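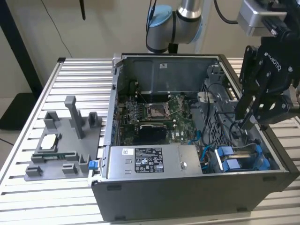
Bench two, mid-morning. Dell tower on its side, CPU lever up, gripper over the drive bay.

March, 9:40 p.m., kitchen table

Feet hurt. Went over to Jiltwood to see the teardown cell because Hollis Strickland has been after me since before Christmas to come and look, and I had run out of ways to say next month. He thinks I'm a crank on this subject. I think he has spent so long next to those arms that he's started rooting for them.

I took a notebook and wrote in it all morning, which made the younger ones nervous.

The job is old office desktops. They come in on pallets from a leasing outfit, 300 to a load, and they have to come apart: memory, cards, drives, processor, power supply, then the shell goes to scrap. I did this for a living at Karitz for longer than I like to admit. A decent person with a screwdriver and a radio does it without thinking much. You learn where each maker hides its latches. Dell likes to paint the bits you're meant to touch blue, and after a month your hand goes to the blue without your eyes getting involved.

So that's what I wanted to know. Does the hand go to the blue?

Sort of. Hollis says the software finds the drive caddies fine on this model. On this model! I asked about the one before it and he got interested in his coffee. The fixture next to the tower is printed in gray plastic, with posts and little holders to keep parts in a known place, and he was very proud of it. It's a nice piece of work. But somebody has to design one of those every time the job changes, and then somebody has to load it, and that somebody is a person with a salary. I put that to him and he said the same is true of any jig in any factory. Fair. I wrote it down and put a question mark after it.

Watched two drives come out. The first was good, I'll give them that. Squeeze, lift, over, down. The second one it squeezed and lifted and the caddy came up crooked and stuck, and the arm just stopped there and waited for a kid called in from the next room, who wiggled it free with two fingers and went back to his sandwich. I asked Hollis whether the wiggle gets counted in the time. It does not get counted in the time.

Cables are the real trouble, same as I said to him two years ago. A cable is never where you left it. You pull a SATA plug by feel, thumb on the little catch, and if it doesn't want to come you lean on it differently. Two flat fingers don't lean. Hollis says they are working on cables. Everyone I have ever met in this line has been working on cables.

The other question is money. Amel quoted them 425 a month for the support plan alone, and that's before anything breaks. A new set of fingertips for the gripper is 80 and they're on their third since fall. I don't know what the arms cost and Hollis changed the subject nicely. Their target is 2000 towers by the end of the year with one person minding both benches. I told him I'd want to see who that one person is and how he looks in November.

Lunch was from the taco place on Figueroa, very good, far too much rice.

In the afternoon we got onto houses, as we always do. Hollis believes there'll be a machine in his kitchen emptying the dishwasher before he retires. I said a Dell is a Dell. Same screws, same board, lying flat on a table with good light and the side already off, and it still had to send for the boy with the sandwich. My kitchen has a drawer that only opens if you lift it, four kinds of lid and a cat. He said I was comparing a first attempt with thirty years of habit. I said yes, and I was the one who'd be paying for it.

I don't want to be unfair. It doesn't get tired, and it doesn't slice its knuckles on the sheet metal the way I did every week at Karitz (still have the mark on the left one). If all they wanted was drives out of one kind of tower, all night long, I could see it. Put the rest in front of it and I'd still hire a person, and I told him so in the parking lot. He laughed and said come back in the summer. I said send me the numbers with the wiggles in.

Forgot my good pen on his bench. Must call.

Also: furnace filter, and ring Mother back before ten.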